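Books, Shelves and Where It All Goes: Your Questions

I get a lot of mail about bookshelves, way more than I ever got about the rest of the house, so I've put the usual questions in one place.
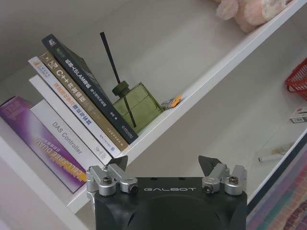 I add to this page whenever the same thing lands in my inbox twice. If yours isn't covered, write to me and I'll get to it (slowly, sorry).

How do you sort your books?

By what I'm using them for. Programming sits with programming, novels sit with novels, and cookbooks live in the kitchen because that's where they get splattered. Inside a group I don't alphabetize at all. I tried it once in April and by the end of the month it had fallen apart, mostly because I pull out two or three at a time and shove them back wherever there's a gap.

Don't you mind mixing languages on one shelf?

Nope! I'd much sooner have a C++ book in Chinese next to an English one on the same topic than keep two separate shelves by language. When I'm stuck on something I want everything on that subject in one spot. The one snag is that spine text doesn't always run the same way, so you do a bit of head tilting.

Mine always lean. Do I need bookends?

Depends how much it bugs you. A slight lean on a short row is fine, I live with it. A big slump is another story – the pages start to pull away from the spine, and heavy textbooks are the worst for it. If you've got a really saggy row, lay a couple of books flat at the end and let the others rest against them. Free bookend.

Should I go tallest to shortest?

If it makes you happy. I like a tall one at the end of a row, it gives the others something to stop against. Fenna Lambrechts wrote in to tell me she sorts by height and then by color and can find any book in seconds. I believe her, but I couldn't do it.

Is it okay to keep a reed diffuser next to books?

I get this one constantly. Yes, with some care. The oil is what you need to worry about, as it will soak right into paper and it doesn't come out. Put the bottle at the end of the row, never in the middle where you're reaching over it, and stand it on a little saucer or a coaster if it has reeds in. Flip the reeds over the sink. And if you're about to rearrange the shelf, move the bottle first. I learned that with a paperback I was very fond of.

A square bottle is nice for a shelf, by the way. It sits flat against things and doesn't roll if it goes over.

What shelves should I buy?

I don't do recommendations by model, but I've had units from Drirley and from Nurnstead and they've both held up. The Drirley one was easier to put together. The Nurnstead one came with better screws. Whatever you get, check the weight limit for each board. My last one was rated up to 25 kilos a shelf and that sounds like loads until you start stacking reference books on it.

Doesn't white show every speck of dirt?

White shows dark smudges and hides dust pretty well, black does the opposite. I've had both and I'd take white again. A barely damp cloth along the front edge gets rid of most marks. For the scuffs that books leave when you slide them in and out, I use a melamine sponge and go easy, since it can dull a shiny finish.

How often do you dust?

Less than I should. I do the tops of the books with a soft paintbrush, starting at the spine and brushing outward, and I hold the book shut while I do it so nothing drops down between the pages. A full shelf takes me 19 minutes. Yes, I timed it, Jozef Maes bet me it was an hour.

Can I leave the stickers and labels on?

On your own books, sure. I leave mine unless they're peeling. Warm air from a hair dryer loosens most of them, but go slowly on matte covers, they lift. If it's a library book, leave the label right where it is, please.

What do you do with manuals you never open?

I give myself 5 for the whole house, and everything else has to be something I've opened in the past year. Old software manuals are hard to rehome. The Woldegiorgis secondhand store takes technical books if they're clean, and the Drindau book swap will take pretty much anything with a cover on it. Call before you haul a box over – they do run out of room.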